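Search this site
Enter keyword
Print this page | E-mail to a friend

Coming home: tips for the day after a long trip

24 September 2021

Back from Sandum last night, bags all over the hall. Quick list while it's fresh. Mostly laundry and kitchen stuff.

Rucksack first. Empty it outside or in the bath, every pocket, shake out the grit. Turn it upside down and leave the zips open overnight. Don't put it in the machine – the coating on the back peels off. Sponge, lukewarm water, drop of washing-up liquid. Hang it by the haul loop, not the straps.

Zips stiff with sand? Old toothbrush, then rub a candle stub up and down the teeth. Works on tent doors too.

Boots. Insoles out, laces out, newspaper in. Change the paper after 4 hours if it's soggy. Keep them well away from the radiator, I cracked a good pair that way in January.

Sleeping bag liner at 30 degrees, no softener. Same for the travel towel. Softener makes it useless, it just pushes the water about.

Water bottle smells? Teaspoon of bicarb, fill with hot water, leave overnight. Bohdan Zhuravel wrote in to say he uses denture tablets. Tried it. Fine, but rinse three times.

Flask lid – take the rubber ring out and look under it. Sorry.

Sticky luggage labels come off with cooking oil on a bit of kitchen roll. Wipe with soapy water after or you'll get a greasy patch that picks up fluff for ever.

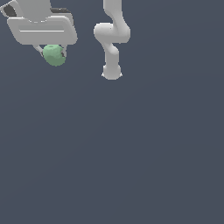 Robot gripper housing in white, computer render

Fridge. If you left it on, bin whatever is open and wipe the seals with vinegar and water. If you switched it off and shut the door (we did, before Riviere, never agian), wash it out, then a saucer of dry coffee grounds on the middle shelf for a couple of days.

Run every tap for a few minutes before you drink from it. Pour a jug of water down the shower drain too if the bathroom pongs, the trap dries out when your away.

Leftover mini shampoos: good for hand-washing jumpers. Use them up or they breed in the cupboard.

Last job, write down what you carried and never used. Stick the list inside the rucksack lid. Mine says second jumper, sewing kit, big torch.

More soon, the kettle needs descaling.

436 shares | 15 comments
Print | E-mail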